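Keeping Shoes, Sandals and Slides Under Control by the Back Door

24 July 2018

Summer is when our entryway falls apart. In winter everybody has one pair of boots and that's it, but once the warm weather hits we've got slides, flip-flops, garden clogs and sneakers all breeding by the door!

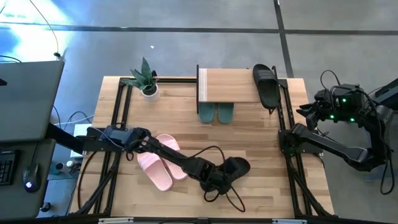
I've been fighting this fight since April, when I cleared out the old bench (it was mostly holding up mail) and started over. A few things have stuck, so I'm passing them along.

Set a limit per person. Ours is 3 pairs by the door, and everything else lives in the bedroom closet. The first week was all grumbling and then it just became the way we do it. If a fourth pair shows up, I put it on the stairs and the owner has to carry it up.

Use a boot tray even in summer. I bought a Nisano tray with a raised lip and it catches sand, grass clippings and whatever comes off the garden clogs. Once a week I take it outside, knock it out on the fence and hose it down. Put a layer of pebbles in it if you like the look – I tried that and spent a whole afternoon picking mulch out of the pebbles, so mine are now in a flower pot.

Wash rubber and foam slides by hand. Warm water, a squirt of dish soap and an old toothbrush for the grooves in the footbed. Rinse well and stand them on their sides in the shade. Please don't leave them on a hot deck or in the car, I shrank a perfectly good pair that way and they wouldn't have fit a doll.

For smell, baking soda. A spoonful in each shoe overnight, then tap it out in the morning. For closed sneakers I put it in an old sock with a knot in the top, so there's no powder to clean up. I also tried the Pirzada cedar inserts, and they're nice, but a sock full of baking soda costs next to nothing and does the job for us.

Scuffs on light-colored soles come off with a damp melamine sponge. Go easy on anything shiny or printed, and try a spot near the heel first.

Build a low shelf if you have the wall. Mine is 610 mm wide (I had a leftover board and wasn't about to cut it) and it's screwed to the studs with a gap of 7 inches underneath, so the broom fits under without any moving of shoes. I gave it two coats of Condar clear finish, sanding lightly in between, and mud wipes right off. If I did it over I'd round the front corners. My shins have opinions about those corners.

Next on my list is the basket of single gloves on top of the shelf, which has been waiting for their partners to turn up for a good long while.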